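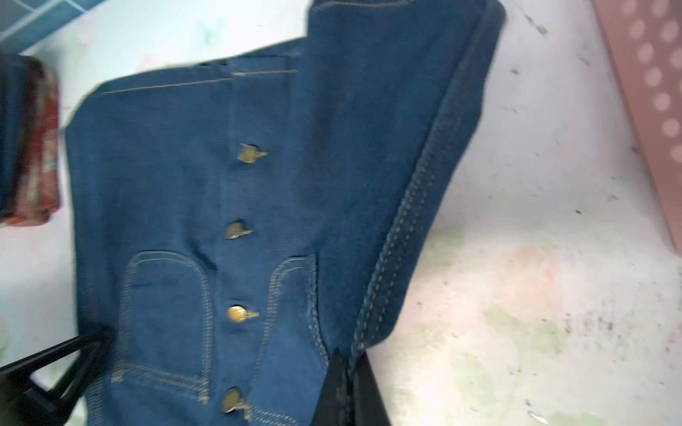

데님을 개는 일에 대해 글을 한 편 쓸 만큼 할 말이 있을 줄은 몰랐다. 화요일 저녁, 미뤄둔 빨래를 정리하다가 청재킷 앞에서 한참 멈췄다. 티셔츠는 대충 접어도 티셔츠인데 청으로 된 윗도리는 접는 사람을 무시한다. 일단 앞섶을 세로로 똑바로 놓는 것부터 일이다. 놋쇠색 단추가 줄지어 있으니 그걸 기준선으로 삼으면 되는데, 단추 줄이 살짝 기울면 전체가 기운다. 가슴 주머니를 두른 황갈색 두 줄 스티치도 참고는 된다. 양쪽 주머니가 나란히 보이면 잘 펴진 것이고, 한쪽이 접혀 들어가 있으면 소매부터 다시 빼야 한다. 나는 대개 세 번쯤 다시 뺀다.

예전에 Flisden이라는 정리 블로그에서 "옷은 접히고 싶은 방향이 있다"는 문장을 읽었다. 우리 집 청재킷은 구겨지고 싶은 방향만 있는 것 같다. 그래도 순서를 정해두니 좀 낫다. 단추는 맨 위 하나와 맨 아래 하나만 잠근다. 전부 잠그면 단정해 보이지만 다음에 입을 때 전부 풀어야 하고, 아침의 나는 그런 걸 용서하지 않는다. 뒤집어서 소매를 등 쪽으로 넘기고, 옆을 3분의 1씩 접고, 아래에서 위로 한 번. 솔기가 두꺼운 자리는 손바닥으로 꾹 누른다. 누르면 잠깐 납작해졌다가 손을 떼는 순간 다시 부푼다. 그 잠깐의 성취감으로 다음 옷까지 간다. 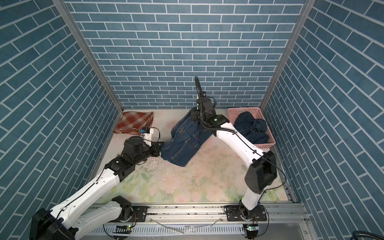

청바지는 성격이 또 다르다. 재킷이 까다로운 쪽이라면 바지는 그냥 무겁다. 허리를 잡고 들면 밑단이 바닥에 주저앉고, 밑단을 잡고 들면 허리 쪽이 주저앉는다. 내 방법은 허리 양 끝을 잡고 한 번 세게 턴 다음, 앞주머니끼리 마주 보게 반으로 접는 것이다. 이때 뒤쪽 밑위가 세모꼴로 삐죽 나오는데 그걸 안으로 밀어 넣어야 직사각형이 된다. 이 단계를 평생 건너뛰고 살았다. 옷장 선반이 늘 무너지던 이유를 선반 탓으로만 돌렸으니 선반에게 미안하게 됐다.

선반은 Hetora 것이고 한 칸 너비가 71센티미터다. 청바지를 세로로 세워 꽂으면 한 칸에 5벌이 들어가고 옆에 손 넣을 틈도 남는다. 눕혀서 쌓던 시절에는 늘 맨 아래 것을 입고 싶어졌고, 꺼내고 나면 나머지가 따라 내려왔다. 체크무늬 천이나 담요처럼 흐물흐물한 것들은 세우기를 포기하고 바구니로 보낸다. 바구니는 훌륭한 물건이다. 개지 않은 옷도 바구니에 담으면 계획이 있는 사람의 옷처럼 보인다.
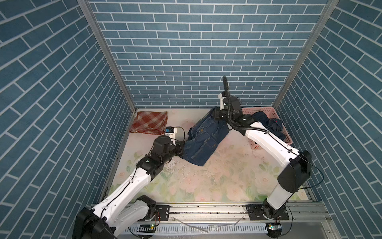
청바지는 개는 게 나은가, 거는 게 나은가? 자주 입는 것은 걸고 나머지는 개는 편이 편하다. 나는 일주일에 두 번 이상 입는 바지만 문 뒤 고리에 걸고, 철 지난 것과 허리가 언젠가 맞을 것은 접어서 선반으로 보낸다. 두 번째 부류가 왜 더 많은지는 묻지 말아주시길.

남은 건 양말인데 그건 9월이 지나기 전에 쓰겠다. 짝부터 찾아야 한다.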